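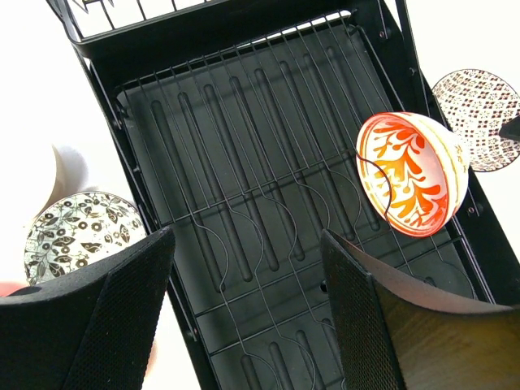

Re: Gripper lets go early on glazed bowls
From: Anjana Kumarasinghe
To: kukis-users
Date: 23/05/2022

Ryszard Laskowska wrote:

> We have the same arm and the same gripper as you, and we never saw a
> release we didn't command. Before you blame the fingers, can you check
> whether the force reading was falling before the jaw opened, or only
> after? If it was falling before, I would look at slip. If it was flat
> and then dropped all at once, something told the jaw to open.
>
> Also, which version of Grilitz are you on? There was a change to the
> grasp timeout in October and I don't think it made the release notes.
>
> Ryszard

Thanks, Ryszard. It was flat and then dropped all at once, so you were right and I spent two days on the wrong thing.

For anyone who missed my first message: we are running the dish rack task at Ferkwood with a Kukis arm. Pick a bowl or plate off the table, put it in the rack, take it out again, put it back. We did 300 cycles and had 12 early releases. Most of those were low over the rack and did no harm. Two of the bowls broke, one on the table and one on the floor. The one on the floor is the reason I wrote to the list, as a person was walking up to the cell at the time. No one was cut, but there were pieces well outside the taped line.

I had assumed slip. The bowls are glossy, they are curved, and when the arm holds one on its side there is not much contact with the pads. So I cleaned the pads, raised the grip force and ran again. Same thing, same rate. I should have gone to the logs first.

The logs show the jaw getting an open command every time. It comes from the grasp timeout. In the version we run, the timer starts when the fingers first report contact and is only cleared when the place step begins. If the planner takes a long time to find a way into the slots, the timer runs out at 60 seconds and the recovery routine starts. The first thing the recovery routine does is open the gripper. It doesn't check whether the gripper is holding anything, or how high up it is.

That explains why it looked like a bowl problem. Plates go into the wire loops without much trouble. With bowls the planner keeps rejecting poses, because the rim comes too close to a wire or the fingers would touch the tray, and the arm sits there holding the thing while it thinks. 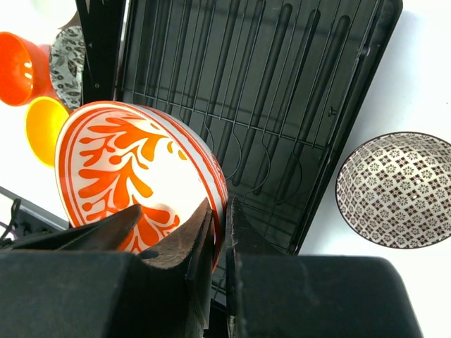
Orange-patterned bowl in the grip, rack behind it.

What we changed:

The recovery routine now holds position and raises an alarm if the jaw is closed on an object. It waits for an operator. It will not open by itself at any height.

The planner has its own limit, well under the grasp timeout. When it gives up, the arm sets the bowl down on the table and logs a failed place. That is a normal outcome and needs no one to step in.

Grip force is back to where it was before I touched it. The higher setting did nothing for us and I don't want it on thin rims.

The taped line has moved out, and there is now a low screen on the aisle side. I would have said before this that a small bowl falling from a slow arm didn't need one.

I repeated the full run after the first two changes and had no early releases. We did get failed places, all on bowls, and in each case the arm put the bowl back down as it should. I don't count this as closed yet. I have only tested with the dishes we have here, and I'd like to see what happens if someone hits the stop button during the hold. On our controller a stop keeps the jaw closed – I have checked that with the arm parked but not with a bowl in the air.

Two questions for the list:

Does anyone at Hovland still run the older Grilitz? I would like to know if the timer used to be cleared at lift. The old config file has a comment that suggests it was, but I can't find the code for it.

And has anyone else got a recovery routine that starts with an open? Please look, even if you have never had a drop. It takes a minute to find. Ours had been in there since the arm was installed.

I can send the log excerpts and the patch to anyone who wants them. The patch is small but it is against our own branch, so expect to do some fitting.

Anjana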